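3.2 Verification of national superlatives

Statements that rank a country by population, army size or mountain height circulate widely as short lists, and most of them carry no source. We collected 178 such statements from two trivia sites, Trekmont and Lema, and coded each one by subject (terrain, population, armed forces, sport, other). Coding was done by Pap and Koster working separately, with disagreements settled by Declercq.

A statement was treated as checkable if it named a country, a quantity and a rank. Statements lacking any of these were kept in the corpus but left out of the accuracy scores. Where a rank depended on a definition — whether reserves are part of an army, for instance, or whether a secondary summit is a separate mountain — both readings were tested and the more favourable result was recorded.
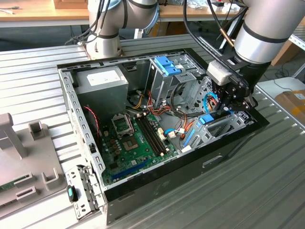 Reference values were fixed on 06/09/2019, and later revisions to the source tables were ignored. This matters most for population shares, where a new census can change a rank without any change in the wording of the claim. Terrain claims were far more stable. Heights given in feet were converted to metres before comparison, and a difference of 8 metres or less was accepted as a match.

Age of the claim was estimated from the oldest archived copy we could find. Many lists had plainly been copied from one another, with spelling errors preserved, so we grouped near-identical wordings into families and counted each family once when computing accuracy by subject. Families with 9 or more members were also read in full by Ljungberg, who noted any drift in the figures. The usual drift was a dropped qualifier: "second highest in Asia" became "second highest", and the claim then failed under either reading.
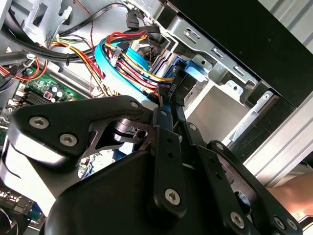
Figure 2. Gripper inside an open desktop computer case, with bundled power cables above it.

Claims dated before 2000 were too few to analyze as a separate group and are pooled with the undated material in Section 4. The Bemville list, which Mertens supplied in February, is treated there as a held-out set and played no part in the coding rules given above.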